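Dunura arm: controller build
Bleddyn Powell, Sturnomham shared workshop, 31 March 2022

The arm needs a computer of its own, so we are fitting out a secondhand Dell tower to run it. Uriel Bautista is doing the wiring. 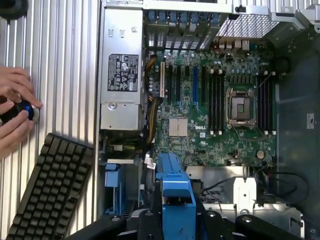 We paid 30 for the tower, without a processor or memory. Both are on order, with a cooler. Elba Gaete is writing the control software on her laptop until the parts come. The arm has 4 joints working and the wrist still needs a new belt. We plan to have it sorting screws by June.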